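Arm drops fruit short of the basket, same spot every time. Offset or lag?

Asked by Noel Bañez, May 2026
Tags: sorting, calibration, hand

I'm building a fruit sorter in our shared workshop. One arm, two baskets, and a Python script on an old Hedlund controller that someone gave us. The arm picks the fruit fine. On release it lets go before it clears the rim, and the fruit lands on the table in front of the basket. Bananas make it in more often than apples do. 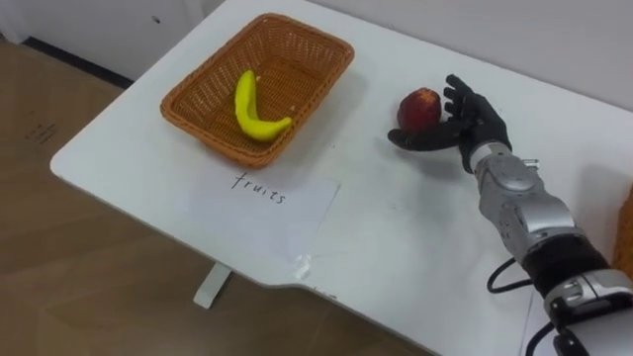

Apple on its way to the fruits basket.

Things I have tried: slowing the arm down by half, re-teaching the basket position 3 times, and replacing the hand cable. The miss is the same at both speeds. I had the older gripper on the wrist until March and used the same script with it.
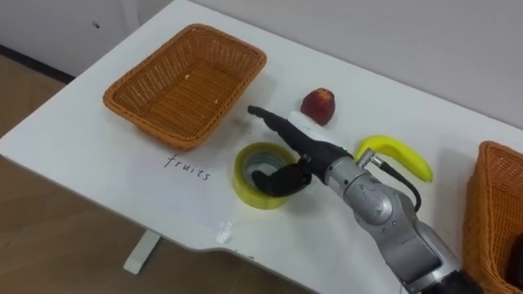

The release point is stored as a wrist position plus a tool length. The tool length in my config file is 138 mm. I don't remember measuring that, so it may be left over from the gripper. Do I need to redo the whole calibration or can I just change the number?

2 answers

Lorna Buenaventura (accepted)

Change the number first. If the miss doesn't grow with speed, it isn't lag. Measure from the wrist flange to the middle of the palm with the fingers closed on something apple sized, put that in the config, then re-teach only the basket. You don't have to touch the camera calibration.
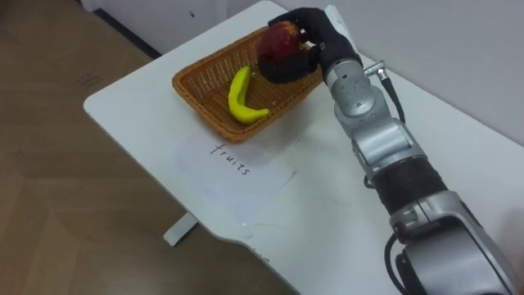
I would also add a hover step before the release. Go to a point above the basket, wait 400 ms, then open the hand. With the fingers curled over the top of the apple like yours are, the thumb side has to open first or the fruit gets pushed sideways. Aim for the middle of the basket too. You're holding it over the rim, and a small error there puts it on the table.

Comment from Noel Bañez: Measured it and the number was wrong. Changed it, added the wait, and apples are going in now. Thanks.

Amado Lumbao

Get deeper baskets. I used a Bronby bin on mine and never had to calibrate anything.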